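Chapter 4
Bedding and Covers

4.1 Scope

This chapter covers the layers placed on a bed above the mattress: sheets, blankets and duvets. Mattress construction is treated in Chapter 3. Fiber content and laundering are treated in Chapter 5.

A duvet is measured flat, edge to edge, with no tension applied. Wrinkles and folds shorten the apparent width, and a reading taken across an unmade bed should not be recorded.
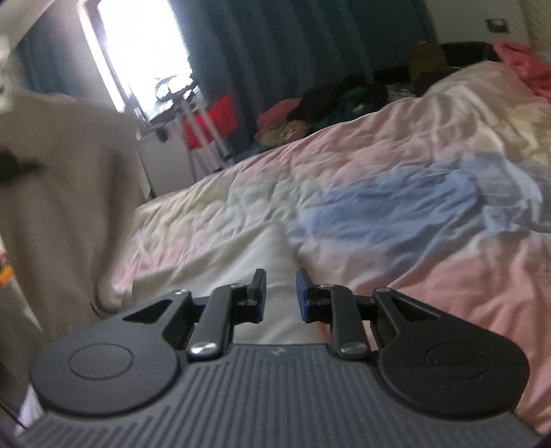
Zulema Cabral

The patchwork duvet is rumpled over much of its surface. Its colors are soft pastels, with a white section forming a pale band. A band of this kind is a useful guide when a cover is straightened, as a bend in it shows where the cloth has shifted.

4.2 Terms

Drop: the length of cover hanging below the top edge of the mattress.
Overhang: the drop on both sides added together.
Shift: movement of the filling inside its cover.

For the exercises in this chapter, use a cover 200 cm wide. Mark the center line at both ends before spreading it. Record the drop on each side to the nearest centimeter.

Page 78 | Copyright Adlow | Back to top

Related chapters
Mattresses and Bases
Fibers, Fillings and Laundering
Storing Seasonal Bedding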